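The Quiet Pleasure of Choosing a Toilet

When my husband and I moved into our flat, the bathroom had a toilet the colour of old butter. It worked, so we left it for 11 years. Last July the tank began to leak, and I discovered that I had never in my life chosen a toilet. I had only accepted the ones that were already there.

I started with the catalogues. Kasten offers the simple kind, a bowl and a tank in two pieces, for $928. Pronex has a model with a heated seat and a washing function, and for this they ask $1,843. Between these two numbers there is a big field of opinion. My neighbours, my sister and the man who sold us the tap all had strong feelings, and no two of them agreed.

What helped me was to see many toilets in one place. In a catalogue each one stands alone in a beautiful bathroom with a fern. When they are side by side along a plain wall, you begin to notice the shapes. One has a square tank, another leans back a little, and the smart ones have a heavier look around the hinge.
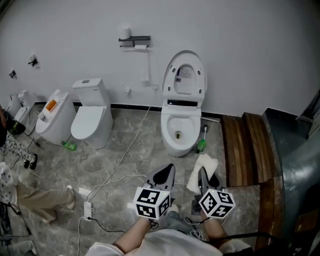
I also learned to think about cleaning before beauty. Every seam and corner is a place where somebody must kneel down with a cloth, and in our home this somebody is me. A brush should stand close enough to reach without getting up. A bottle of cleaner needs a flat place on the floor, or it will be knocked over by the first foot that comes in. I recommend lifting the lid of any toilet you are considering and looking at the underside as well, for it is a part you will wipe every week.

The smart models deserve a fair word. I was suspicious of them, and I remain a little suspicious, but a warm seat in winter is a serious argument. They need an electrical outlet nearby. Ours would have cost more than $1,000 to install, with the wall opened and closed again.

In the end we took the two-piece. It is white. The old one went to the depot, and I was surprised to feel sorry for it.

Comments

We have the Pronex and the kids fight over it in the mornings. Get the outlet done!

What about the height? My knees would choose before I did.

Mine is also butter coloured. It stays.

Related stories
Tekwood cabinets for a damp bathroom
Grout, and how to live with it
Josar taps: two years later

Contact us | Copyright, all rights reserved | Back to top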